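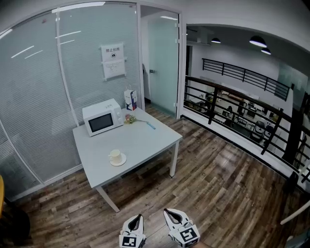 Visits » Equipment planning » Ivorix, Mellilby
Reading time: 2 minutes

We visited the Ivorix site at Mellilby to settle the equipment list for Nundden before the budget closes in August. The tour started on the upper walkway, next to the glass-walled room, and lasted 90 minutes.

The task furniture is ordinary: a small square table, a microwave oven with two knobs, a cup and saucer, a carton, an artificial flower. None of it will trouble our budget. The costs sit in the grippers and in staff time.

Points for the plan:

Grippers. Ivorix buys hand-held units from Gavrilă and advises one spare for every two in use. Finger pads are a consumable and need their own budget line. The square markers on the fingers must stay clean and flat – replacements should be ordered with the pads.

Space. The walkway is narrow, with a railing along one side and open-plan desks below. We would want a wider area at Nundden.

Time. Ivorix allows 30 minutes to set up a table and plans for 50 recordings per session. Our draft had no set-up time at all.

Lead times were not confirmed. Gavrilă will quote separately for pads and markers.

Last updated: June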